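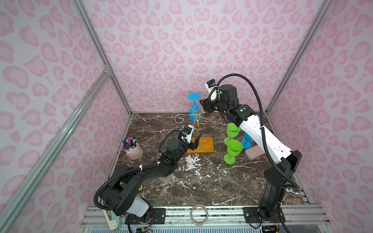 Last modified: February, 4:10 pm

Subject: Re: sourdough starter gone sluggish

Hi all,

Teodor Chmielewska wrote:
> Mine barely rises since I switched to the Limutgate rye.
> I feed it once a day, equal parts by weight, and it sits
> on top of the fridge. Should I toss it and start over?

Oh please don't toss it! Mine did the same thing last winter (our kitchen in Drilterley gets pretty chilly overnight) and it came back in less than a week. I went to two feedings a day, kept only a spoonful of the old stuff each time, and used water that felt warm on my wrist. By day five it was climbing right out of the jar.

Rye also makes a stiffer paste, so it may be working harder than it looks. Try half white flour for a few days and see if you get more bubbles. My last loaf came out at 872 grams, with 176 grams of starter in it, and the kids ate almost all of it before dinner - crust and everything.

If it's still flat by the weekend, write me off-list and I'll mail you some of mine, dried. It travels fine in an envelope.

Has anyone tried the Krajewska method with the potato water? I keep meaning to.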